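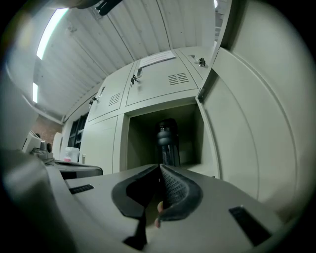

The back steps have been slippery every winter since we moved in, and this year I decided to treat them properly. There are five, cast in concrete, each 902 mm wide with a going of 255 mm, and they face north, so from November onwards they carry a thin green film that brushing shifts for a week at most. The options come down to three: roughen the concrete, coat it, or cover it. Covering means a tread mat, and most of the ones I looked at are patterned with either ribs or studs. The stud pattern is a close relative of the dense grid of small raised dots on the inner grip pad of the right-hand finger in the photo, only coarser. Ribs run in one direction and hold best across that direction. Dots have no preferred direction, which matters on steps where you turn at the top to lock the door.

Roughening was ruled out early. The top surface of the concrete is already weak in places and I did not want to open it up before a frost. A textured surface also gives algae more to hold on to, and I would expect to be cleaning it more often.

Coating I did try, on the bottom step only. The product was Grakia step paint, a two-part mix with the grit supplied in a separate bag. You brush on one coat, scatter the grit while it is wet, leave it overnight and brush on the second. The grip when dry was very good. The grit came away along the front edge within a fortnight, which is the one part of the tread that needs it. I suspect the concrete was still damp underneath. The tin does say to wait for a dry spell, and February did not offer one.

That left mats. I ordered two samples from Amora:

Jastik studded tread, 6 mm thick, low round studs, square nosing.
Ghorbani ribbed tread, 4 mm thick, ribs parallel to the nosing, rounded front edge.

My test was crude. Each sample was fixed to a scaffold board, wetted with a watering can, and the board raised at one end until an old walking boot with a bag of sand in it began to slide. I measured the height of the raised end each time. The studded tread let go at 382 mm and the ribbed one slightly higher, with the ribs across the slope. With the ribs turned to run down the slope, the boot went much sooner – early enough that I repeated it twice to be sure. The studded tread gave nearly the same reading both ways.

These numbers mean nothing outside my garden. One boot, one board, tap water and no algae. They were enough to choose between two mats.

The Jastik treads went down last weekend with exterior adhesive and two screws each at the back corners. I cut them 20 mm short of the wall side to leave a channel for water. The studs do trap leaf litter, and a stiff brush clears it if you work in both directions. The bottom step still has its patchy paint, and I will have to grind that off before the fifth mat can go on.

Posted Feb 10, 2020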